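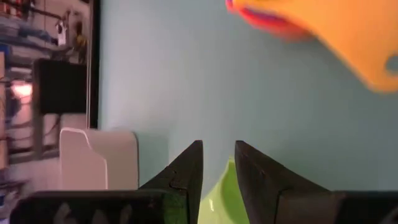
The green bowl between the fingertips, from the wrist camera.

Gripper comparison: first results

In July our group began to compare two sets of fingers for the arm, the narrow ones from Grinov and the wider ones from Skosow. The task is simple to explain: pick up one plastic measuring cup and put it in another place on the table. For each set we planned 39 tries with the same controller settings.

The narrow fingers go well over a thin rim, but they need a good angle. When the arm comes in a little turned, the cup rotates and the handle moves away. The Skosow set forgives more of this, although it sometimes pushes the next cup. We lost 8 tries in this way.
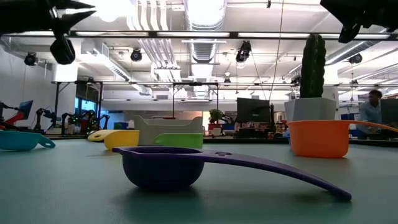

Measuring cups on the table, with the gripper above.

The wrist view helped us most in the last part of the approach. For planning the path, we still prefer the fixed camera. The next round will use softer fingertips, and Powell has agreed to lend us a second controller for it.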